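Screening room notebook, April 2021

Finally got the Gosteck projector threaded without chewing up the leader, so we ran reel 3 of the Perkthorpe print start to finish. What a lovely thing it is! I had only ever known this picture from a muddy tape, and the harbor chase plays so much slower and sadder when the blacks are really black.

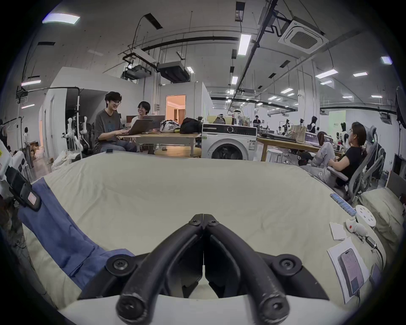
The splice at 1,814 feet held. I'd still like Na-rae Kwon to look at it before we show the reel to anyone outside, as she has far better hands for this than I do.

To do before July:
1. Clean reels 1 and 2, and write to Stamatopoulos about the missing end titles (he was kind about it last time).

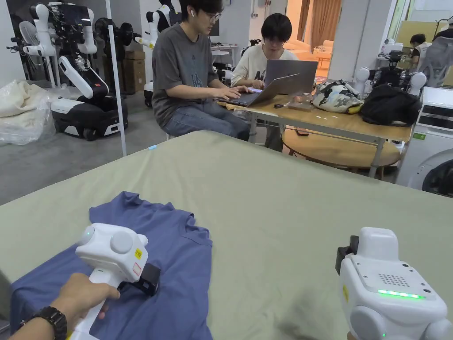 2. Compare our cut with the Jurstead one. Theirs is 42 seconds longer, and I suspect the extra is all in the train station goodbye.

Watched that goodbye twice more after lunch – the music comes in late, well after she turns away, and I can't decide if it's a sync slip or the best idea in the movie.

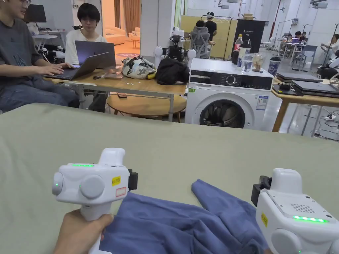

Na-rae says sync slip. I'm leaning the other way, but then I cried at it, so I'm no judge. 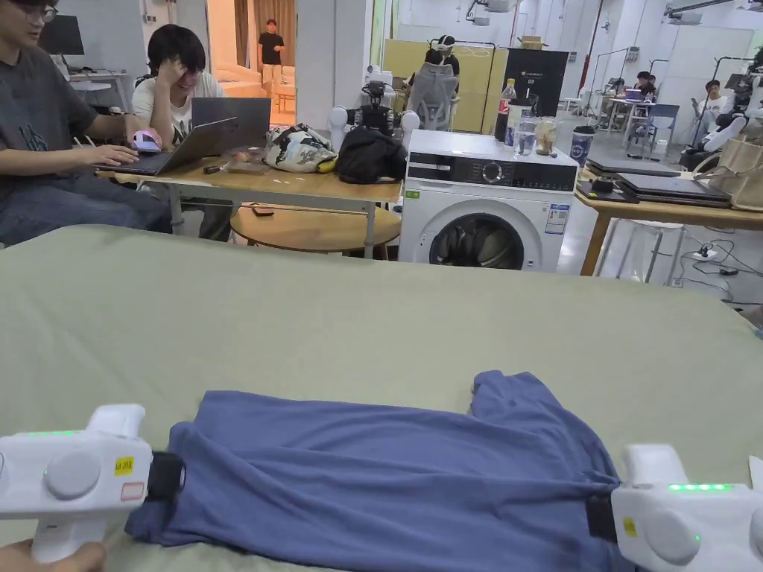 Blue T-shirt, held at both ends.

Reel 4 next, once the spare lamp is in.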